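How to Prepare for a Demonstration Visit

Soltia opens its Irnau robotics workshop to visiting groups each January. These instructions apply to schools, firms and private parties of up to 20 people.

Before the visit

1. Send the booking form to Natsumi Hayashi at least 30 days ahead. State the number of guests and any access needs.
2. Name one group leader. All messages about the visit go through this person.
3. Have every guest read and sign the safety sheet. Guests under 18 need the signature of a parent or guardian.

On the day

1. Report to the front desk and collect your badges. Bags and coats stay in the lockers.
2. The group is split into teams of no more than 6. Each team is led by a member of staff.
3. Remain behind the yellow floor line while an arm is powered. The line applies at all times — also during breaks between runs.
4. The demonstration has 3 parts: sorting small parts, stacking trays, and handling flat office items such as folders and envelopes. Riku Kudo presents the last part and first shows each task by hand at a table.
5. Guests who wish to try a handling task may take a seat when invited. Keep both hands on the item until the guide asks you to let go.

Questions may be put to the guide after each part. Photography is allowed in the hall but not in the control room.

After the visit

Return all badges to the front desk. The group leader receives a short feedback form by e-mail and should send it back within the week. Requests for a second visit are handled by Roswitha Rainer.

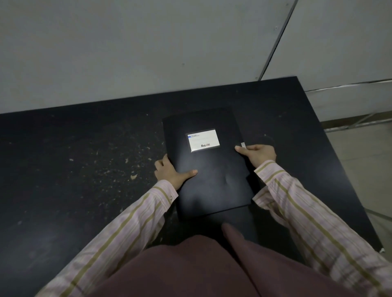

Holding a folder by both side edges, flat-item handling task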